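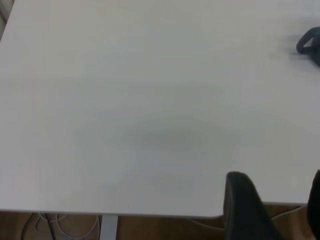 The wrist camera's view of the table, with both fingers at the lower right.

The lab at Nestano is a friendlier place than I had expected, and the researcher who met me at the door had strong feelings about spoons. She has spent much of her working life since January on one, and she was happy to tell me why.

"A spoon in a jar of beans is a horrible thing to hold," she said, laughing. "You grip the handle, the beans push back, and the whole thing turns a little between the fingers. You and I fix that without thinking. The arm has to learn it from somewhere."

The method her group calls Varela starts with a person guiding the arm through the job by hand, over and over, while the camera at the wrist keeps a record. They gathered 267 of these runs for scooping and pouring. What's new is the second step, in which the software goes back through each run and marks the moments when the grip was changing — she calls them "the nervous bits" — and studies those much harder than the long, easy stretches in between.

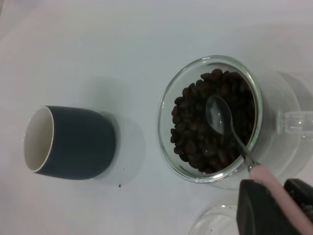 Coffee beans, a pink-handled spoon and a cup on its side.

I asked whether it had made a real difference, and she got up to find the numbers (she doesn't trust her memory, she told me, and neither should I). Trained the ordinary way, the arm finished 66 percent of its trials. With Varela it finished over 80, from the very same runs.

"We didn't collect anything extra, and that's the part I'm proud of," she said. "Other people on the Gimier project had 1360 runs to work with. We wanted to see how far we could get with a small pile, looked at carefully."

She was just as open about the weak spots. Cups lying on their sides still give the method trouble, and so do clear glass rims, which the camera finds hard to place against a white table. A new spoon with a thicker handle meant starting part of the training again, and that took 2 weeks she would rather have spent on something else.

Next she wants to try sugar, then rice, and after that perhaps flour, though she made a face when she said it. "Flour goes everywhere," she said. "Ask me again when I've cleaned the floor."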